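Practice Rules for Robot Work on Desktop PCs: A Gallery

Posted August 13, 2021 by Dagim Birhane

Every supplier who talks to us at Sisay brings up good practice sooner or later. Usually it's a slide with a shield on it. I asked three of them for the actual rules they follow when an arm works inside a desktop PC, and what came back was one safety statement, one brochure and a polite email. So in August I sat down with the Fosix bench guide, which at least is a document. It runs to 156 clauses. I read them all in Futville over two evenings, and I'd keep maybe a third.

My complaint with most of it is that it was written for big arms moving big boxes. Fences, floor markings, stop buttons within reach. Fine, keep all that. But a desktop full of loose wiring is a different sort of trouble, and the guide gives it half a page.
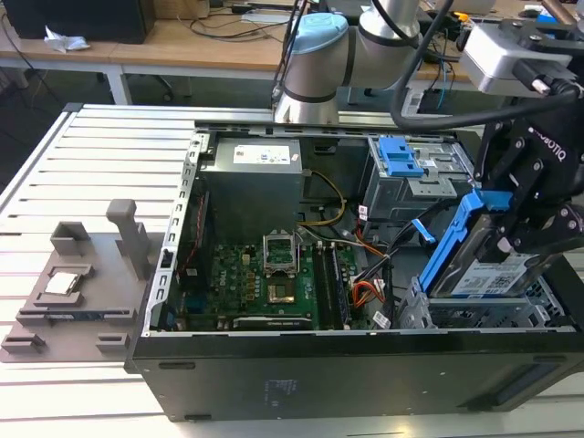
Clause 12 wants "a suitable grip force" for plastic parts. Suitable to whom? A rule you can't fail isn't a rule. I would like a number for each part type, written down before the job starts, and a name next to it. Zistuvden, who sell a checklist built on the same guide, told me the force is "set by experience." Whose experience, and where is it kept? I asked twice.

Then there's cabling. The guide says cables in the work area should be "managed." I've seen people tick that box after pushing a bundle to one side with a thumb. My own version is longer and duller: say which cables stay plugged in, say where the bundle has to lie, and don't let the fingers go down past it until somebody has looked. 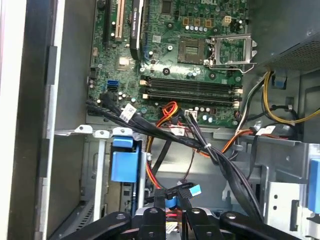
Cable bundle, label tag and zip tie, with the fingers coming in over the drive end. "Managed" covers a lot of ground.

Next, exposed contacts. Clause 31 asks for open sockets to be "protected where practical," and in my reading "where practical" means never. Sockets get left open because the cover is in a drawer. If a shop wants to work with the socket open, I can live with that, but then I want a keep-out zone over the pins that the arm can't be talked out of. A line in a manual doesn't stop a fingertip.

The guide also suggests a full check of the work area every 300 cycles. I can't find out where that figure came from. Fosix didn't answer, and Zistuvden said it was "industry standard," a phrase I have stopped writing down. 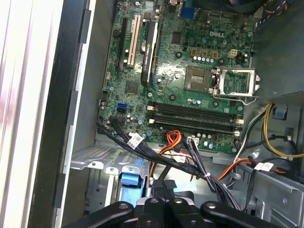

CPU socket open, bracket flipped back, pins bare. Clause 31 territory.

Last one is parts staging, and I'll admit the guide does better here. Clause 44 says every loose part gets a fixed place on the bench and goes nowhere else. Good. I'd only add that the rule should cover the whole bench. Most of the write-ups I get sent are very strict about the tray and silent about the table behind it, and people's odds and ends have a way of traveling.

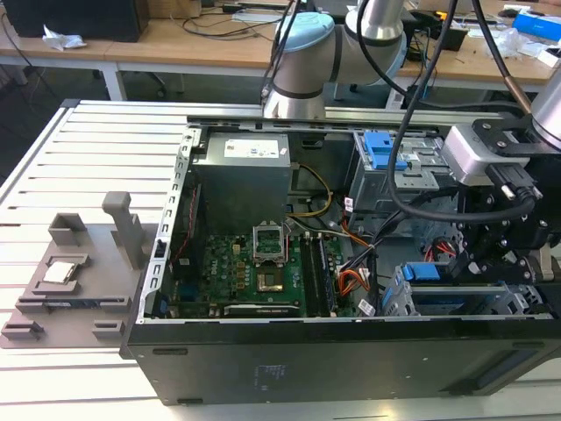

CPU in its pocket in the gray tray, left of the case. The bench at the back has its own arrangements.

My marked-up copy of the guide has 166 comments in it, a lot of them just the word "how?" in the margin. I'll send it to anyone at Sisay who wants it. If you have a clause that you've seen catch a real mistake — one you can describe, with the part and the damage — send me that too. I'm less interested in hearing that the arm has never had a problem.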